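Notebook, laundry bench, Siltimgate
22 June 2020
Entry by Kumaresan

Pages before this one are mostly towels, and anyone who wants the towel numbers should look there, because I am not going to copy them out again. I am moving on to knitwear with a good deal of affection and a little dread. Ita Ó Néill wrote "jumpers next, good luck" in the margin of the plan back in December and I have been finding reasons to do pillowcases ever since.

The question I keep getting from family (my mother especially, who does not care one bit about trajectories) is whether the machine can put the washing away yet. My answer has been "towels, on a good day, on a table, if you hand them over one at a time." She thinks this is very funny. She folds while she is on the phone, without looking, and has done so all my life, and I do sometimes think of her elbow pinning a collar down while both hands go off and do something else. We have no elbow. I have written NO ELBOW on the whiteboard and would like it left there please.

So, sweaters. Vimala Rajan and I talked through the setup for a long time over tea and agreed to leave the bench alone for now and work on a made bed. People fold on beds. A bed gives under the fingers and slopes a bit at the edges, and the cover moves along with whatever you drag over it, and all of those are things the flat table has been politely hiding from us. The demonstrations are done by hand with the two grippers, one in each hand, so that a person feels what the fingers can and can't do before we ask a policy to copy it. I do recommend that everyone on the team takes a turn. I had opinions about the arm's clumsiness that went away very quickly once I had to pick up a cuff with two pads and no thumb!
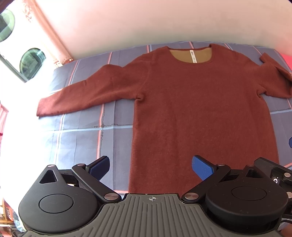 Start state matters more than I used to believe. With towels we got away with laying them out square every time, and then the policy went to pieces the first time a corner was turned under. For the knits I don't want a neat T shape every time. One sleeve out straight and the other bent up with the cuff turned over is a perfectly good start, and much closer to how a sweater lands when you drop it on the bed with your mind on something else. Kevin Brennan wants a tidy set first and a messy set later. I see his point, since it makes the errors easier to read, but I would sooner mix them from the beginning and suffer a bit. We left it that he will do his way on the long-sleeved shirts and I will do mine on the knits, and we'll compare.

Things I want to remember about knit, in no order:

Grip depth. On the towels we closed on whatever edge was there and lifted. On a fuzzy knit the pads will happily take hold of the top layer only and leave the back of the sweater lying where it was, so you get a very elegant lift of half a sleeve. Going in lower and pressing down into the bed before closing helps. Press too far, though, and you pick up the cover as well. I did it more than once, and the entire bed came along for the ride.

Neckline. The one on the rust-red sweater is a gift for the vision side, with the tan lining showing through the opening and the pale label in the middle of it. Ajith Salian is pleased and I have asked him not to be too pleased. If the model learns that a sweater is a red thing with a tan patch at the top, we'll be in trouble the moment we give it a gray one. Next in line is the Linby cardigan, which has no contrast anywhere and buttons besides.

Plaid. The cover has a grid of thin pale lines, and I half expected it to confuse the hem detector. Ajith's first pass was on the old weights and I haven't seen enough of it to say one way or the other, so I am leaving a gap here for him to fill in.

(Ajith, the gap is for you. Don't write on the back of the page.)

Hem. When both hands come in from the bottom of the garment the grippers sit right over the hem, which means the one edge you most want to see is behind the hardware. Vimala suggests coming in from the sides for the first grasp. I tried it a few times and my shoulders complained, but the arm hasn't got shoulders of that sort, so perhaps we shouldn't let mine decide.

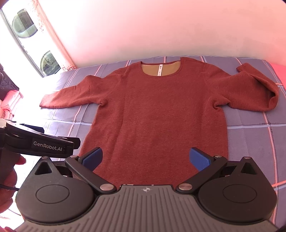
Two hands working together is where I have learned the most, and where I am least sure how to write any of it down. When I fold one sleeve in, the other hand wants to be holding the shoulder, lightly, and it lets go a little before the first hand has finished. If it lets go late, the shoulder puckers. I never once decided to do this. I only saw it on the playback, and then of course I couldn't do it naturally anymore and had to go and have lunch.

Tally for the knits: 28 demonstrations kept. A fair few more thrown out, mostly mine, mostly for dragging the cover. Vimala's are slower and much cleaner. We would like 700 before training anything serious, so there is a long road of sweaters ahead, and I'd be grateful for loans from people's closets (nothing precious, and nothing that sheds, after the Brodutberg scarf).

Timing. I can fold a sweater with my bare hands without thinking. With the grippers, 30 seconds is a good one for me and I don't hit it often. Kevin asked if that should worry us. I don't think so. A person waiting for a machine to fold the wash has presumably gone off to do something nicer, and I would take slow and square over quick and lumpy any day of the week. What does worry me is the pile. Every sweater in this notebook has been laid out flat by somebody first, and the laying out is half the chore. On the Menon trial the arm folded very decently and a person stood beside it untangling sleeves the whole time, and I remember thinking, well, who is helping whom?

To do:
Ask Ita whether the pads can be swapped for the softer ones without redoing the calibration.
Shoulder hold, try it with the hands switched. I'm right-handed and so is Vimala, and that is surely going into the data.
Pin the cover down at the corners for one batch only and mark the batch clearly.
Ajith to fill the gap above.
Return Kevin's good lamp.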